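Planning and Budgeting for a Robot Cell
Handout 4: What the quotation does not include
Course leader: Ilse Rathjen
Last changed Jan 6, 2026

Last time we compared the quotations from Trirkier and Dresano for a cell with two arms. Many of you took the price of the arms as the price of the cell. This is the most common mistake in a first budget. An arm comes without fingers, and for some suppliers also without the cable to the gripper. Please read the line "scope of delivery" before you read the total.

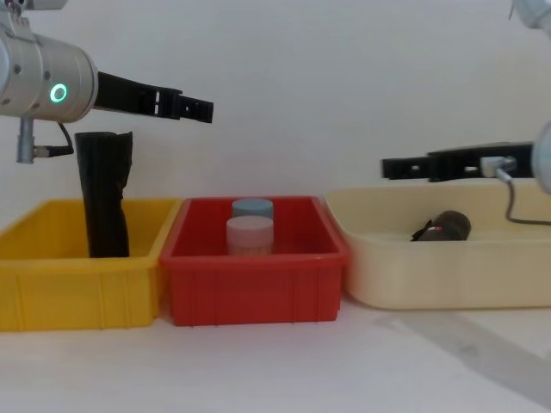 The second group of costs is the small material. Bins, lids, test objects and spare finger tips are cheap one by one, so people leave them out. Then in May the project has no money line for them, and every purchase needs a separate signature. I recommend one line named "consumables and containers" with 500 dollars for the first year. If the task uses loose material, such as sand, put 200 dollars more for covers and cleaning.

Colors are also a planning question. If the cell sorts by container, buy containers of clearly different color, and buy spare ones of the same type at the same time. Ctibor Krajčí had to repeat a test series after the shop changed the shape of the bin.
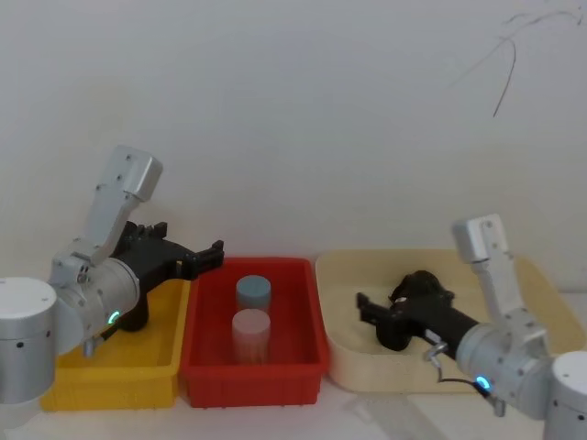

The third group is working time. In the Barrera exercise the installation was planned with 15 hours, and the final report shows 81. Most of the difference was for mounting, cable routing and setting the safe zone between the two arms. A cell with two arms needs more planning than two cells with one arm, for the reason that the arms share the space.

Homework
Take the Ludent quotation from the course folder. Mark each item as included, optional or missing. For the missing items write a price and the source of the price. Work in pairs, and send the table to Flor Ayala before the next lecture. A table without sources will be returned.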